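Gripper budgeting (small workshops)

Gripper budgeting is the business of working out what a robot hand will cost you before you've bought one, and I've kept this entry going on the Waltano wiki because I got it wrong twice. It covers parallel grippers, the fingers that go on them, and the software you'll want for trying things out first. It's written from my own bench, so expect opinions. Arms and mobile bases have their own entries.

Terms

A parallel gripper has two fingers that slide toward each other and stay facing the same way. Stroke is how far apart they open. Payload is what the maker says it can hold, and you should read the small print there, as the number usually assumes a nice stiff block held near the fingertips. The palm is the flat part the fingers stick out of. Fingertips (or pads) are the bits that touch the thing, and they're what you'll be replacing for the rest of your life!

What things cost

My first budget, at Riltlow, had one line in it: gripper, $2000. That was the quote and I thought I was done. Then came the adapter plate and cable set for $352, and a spare set of fingers plus pads for $665, and I hadn't even thought about the tool changer. I now keep four lines on the sheet from the start - hand, mounting, fingers, and time. Time is the one people leave blank. Fitting and tuning a new hand took me most of April.

The Mangundap two-finger hand was what I ended up with. It's fine. The fingers come off with four screws and the connector is in a silly place, but I've stopped swearing at it.

Trying it in simulation first

This is where I'd spend money before anything else. A simulator license for our Nenivley setup came to $860 for the year, and I got a lot of use out of it before the hand was even ordered. You load the gripper model, you load the objects you care about, and you check whether the fingers can get where they need to go. We sort produce, so our object list is all bumps and tapers, and produce models with some real lumpiness in them are worth having. An ear of corn held upright by its base, with the rest of it towering over the fingers, gets you thinking about finger length pretty fast.
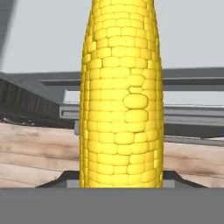

Kevin Nic Giolla would put the fingers first and the hand second: decide what you need to touch, price the fingers for that, and only then go looking for a hand that will carry them. He also thinks I'm too generous to simulators, and that friction numbers in particular should be treated as a guess until you've tested a real part.

I've come around to the first half of that. On the friction business I mostly agree, though I still find a simulated grasp tells me plenty about reach and clearance, and those were the two things that bit me on the first purchase. I just don't use it to pick pad material anymore. For pads I buy a few small sheets, cut them by hand and try them on actual vegetables (the kitchen gets the leftovers).

Planning order

For a first hand I'd go object list, simulation, finger design, then quotes. Ask every seller for the model files before you ask about price - if they can't send them, your simulation time goes up and so does your time line. Get the mounting pattern in writing too. Mine arrived with a different bolt circle from the drawing, and the replacement plate took three weeks.

Used hands can be a bargain, but check that the fingers close evenly and that spare parts are still sold. I passed on one last year over a missing cable and I still think about it.

See also: tool changers; pad materials; arm payload; simulator licenses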